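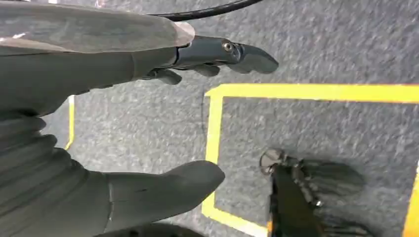
Chartering for a week in April, is the crew tip included?

Hi all! We're looking at the Talavis (five cabins, sleeps 10) out of Wivside and I can't tell from the quote if the tip is in there. My sister says it never is. Help!
Soledad Meléndez

Not included, ask your broker what's usual. We gave ours to the captain in an envelope on the last morning 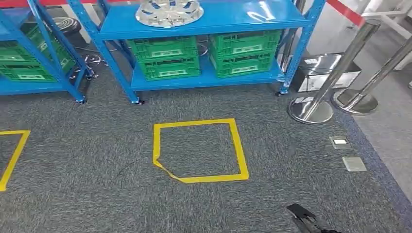

and he split it with the crew. Fuel was extra too, so check that line!
Isauro Ventura

Went on her two years ago, great boat, bring soft bags.
Dodora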